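Home » Play Room » Play Kitchen FAQ

Play kitchen questions, answered (mostly by me, at the kitchen table)

I put up one post on setting up a play kitchen and my inbox has not been the same! So I've collected the ones I get over and over. I'm a parent who also runs a Friday playgroup out of the Plargate community hall, I've owned three of these kitchens, and I have opinions. Skip to whatever you need.

Which play kitchen do you have?

The cream one with the navy countertop is a Predano, bought secondhand. Before that we had a wooden hand-me-down that shed paint, and a little folding one I'd rather forget. I paid $62 for the Predano with a bag of food thrown in, and the seller told me it had been close to $300 new. I can't swear to that, but I didn't argue either.

Is the dark countertop a pain to keep clean?

Yes, a bit. It's glossy, so every fingerprint shows up the minute the sun comes in. I wipe it with a damp microfiber cloth and then go over it with a dry one, and that's the whole routine. Please don't use the scratchy side of a sponge on it. I did that once near the sink and I still look at the spot every single day.

How do you clean the burners and all the little holes?

Soft toothbrush, warm water, one drop of dish soap. The grates have prongs that catch play dough like you wouldn't believe, and the right burner has tiny red dots where the flame would be, so crumbs love it there. For the vent slots I use a wooden toothpick. If the play dough is still soft, leave it alone overnight - it pops out so much easier once it's dried.

How much play food is enough?

Less than you own, I promise. We had 70 pieces at one point and the kids just dumped the bin and walked off. Now I put out 7 or so and keep the rest in a lidded box in the closet. I swap them when I remember, which is not on any kind of schedule. An apple, a carrot, a corn cob, a chili pepper and something in a bottle will get you through a surprising number of dinners.

Where does everything go at cleanup time?

On the kitchen itself! I gave up on bins. The little shelves on the hutch are just right for food that can stand on end, so the carrot has the small shelf on the left and the corn lives up on the right. Pots go on the counter at the back, and if something ends up lying next to the stove I let it lie. My youngest can put away four or five things before losing interest, so that's how many I ask for.

Real pots or toy pots?

A mix. I like one real-looking stainless pot with two handles, a small one, because little hands can hang onto both sides and it makes a proper clang. Check thrift stores before you buy a play set. Do feel around the rim for sharp spots first. For teapots I stick with plastic, having picked up pieces of a china one from under the radiator for weeks.

Can they use real water in it?

At my house, outdoors only, in July, with towels. The sink is a nice deep basin and it is so tempting, I know. But water gets down behind the cabinet part and then you're taking the whole thing apart. Indoors we pour pretend tea. They don't mind nearly as much as you'd think, and the teapot gets more use than anything else we own (I have drunk a LOT of air).

A knob came off. Is it ruined?

Nope. Ours push on, so try that first, good and firm. If it keeps falling off, wrap one layer of plumber's tape around the post and push it back on. I've done this on two of the three and they've held up fine. Other brands use a screw from behind, so look inside the cabinet before you start yanking. The Salov my sister-in-law has is one of those.

Where do you get extra food?

The Atallah secondhand shop keeps a basket by the register, and I also ask in the neighborhood group. Mismatched is completely fine. Nothing in our kitchen is the same scale and the kids have never once mentioned it.

What age does it stop being fun?

I keep waiting for it! My oldest is eight and says the kitchen is for babies, then spends an hour on it taking orders from the couch. Got a question I missed? Leave it in the comments and I'll add it when I get a quiet minute, probably after bedtime. 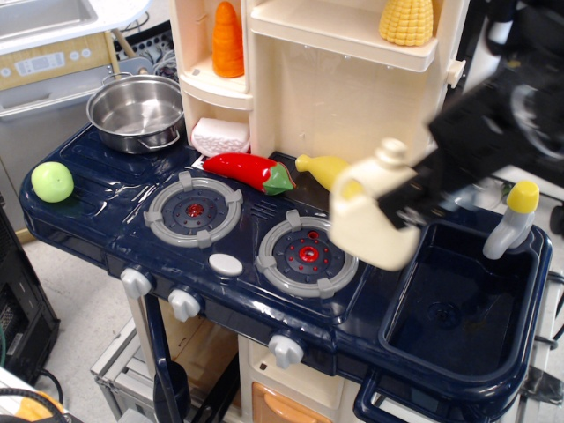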